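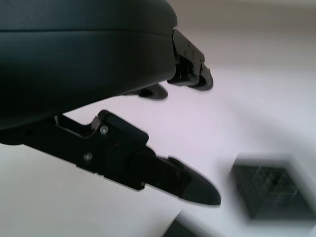

Two Fingers or Five? How People Test Robot Hands

Gresosar Science Pages for Young Readers
Updated May 2023

Pick up a pencil. Now put it down and pick up a coin lying flat on a table. The coin is harder, isn't it? You probably slid it to the edge or used a fingernail. You did this without much thinking, but a robot has to be built and programmed for every part of that job.

The part of a robot that grabs things is called a gripper. Some grippers look like tongs and some look like human hands. At the Wultutgate workshop, people try out different kinds to see which one suits which job. This page explains how they do it.

The simple kind

A gripper with two fingers works a lot like your thumb and first finger. The fingers move apart, the arm moves into place, and the fingers close. At Wultutgate this kind is nicknamed the Stultari.

Look at the long black lower finger at the top of this page. The block in the middle is held on with two silver screws. Each screw has a six-sided hole in its head, so you would turn it with a hex key. The end of the finger is smooth and narrows to a blunt point.

The shape of a fingertip matters. A narrow tip can get into small spaces. A wide, flat tip touches more of an object and can keep it from turning. A soft tip bends a little and grips better, in the same way that rubber shoes grip better than socks on a kitchen floor.

Two-finger grippers are good at boxes, blocks and tubes. They have few moving parts, and there is less to go wrong. They have trouble with things that are floppy or oddly shaped.

The kind that looks like a hand

Some robots have hands with several fingers and a thumb. Each finger has joints, as yours do. Bend one of your fingers and you can count the places where it folds. A robot hand needs something to move each joint it wants to control. That can be a small motor inside the finger, or a motor farther away that pulls on a thin cord.

More joints mean more choices. The hand can pinch with a finger and thumb, or wrap around a bottle, or hold a tool and press a button on it. More joints also mean more work for the controller – the computer that tells each motor when to move and how far.
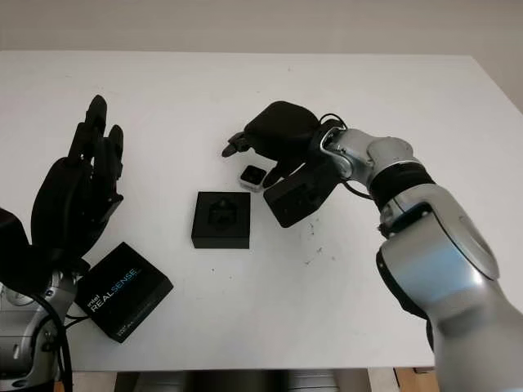
Two robot hands at a white table, with a black block between them. The block has a pocket cut into its top.

Putting a part into a pocket is a common test. You may have had a toy like this when you were very small, with a star-shaped hole for the star and a round hole for the circle. To pass, the robot must find the part, take hold of it, turn it the right way and lower it in. If the part is tilted even a little, it can jam. A person would wiggle it. A robot can wiggle it too, but somebody has to program or teach that.

How does the robot see?

Many robots have more than one camera, and each one has its own job. A camera up high, where a head would be, sees the whole table. It can show where things are, but an arm may get in the way and hide the very thing the robot is reaching for. A camera on the wrist moves along with the gripper. It gets a close view of the fingertips, but when the arm moves fast, the background can turn into a blur.

Try this yourself. Hold your hand close to your face and look at your fingers while you move your head from side to side. Your fingers are easy to see and the room behind them is not. 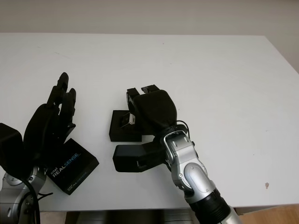
Small parts make the hardest tests for a big hand. In the Obeidat test, named after the project that pays for it, the arm has to reach a little part without knocking over its neighbors or squashing anything. Padding on a hand can protect it from bumps, but it also takes up room. The right hand at this table has a black cloth cover over its palm that bulges outward, and the open box under it is small, with a silver-and-white device inside. There isn't much space to work in. The people planning the test have to choose which fingers should go in and from which side, and where the thumb should wait.

Keeping score

One try doesn't tell you much. Anyone can be lucky once, and a robot can be too. A fair test is done again and again in the same way, with the same part and the same table. Only one thing changes at a time – the fingertips, for example, or the camera.

The Wultutgate team tests 18 fingertip shapes. The goal is 3000 tries, and the count so far is 2366. Each try is marked as a pass or a miss, and the misses get a note saying what went wrong. "Slipped" is the most common note.

Try it at home

You need a pair of kitchen tongs, a spoon, a coin, a sock, a grape and a bowl.

1. Put the coin, the sock and the grape on a table.
2. Use the tongs to move each one into the bowl. Do this nine times for each thing and write down your passes and misses.
3. Wrap a rubber band around each tip of the tongs and do it all again.
4. Try once more with one eye closed.

Compare your lists. Which object changed the most when you added the rubber bands?

Words to know

Gripper: the part of a robot that holds things.
Joint: a place where a finger or arm can bend or turn.
Controller: the computer that tells the motors what to do.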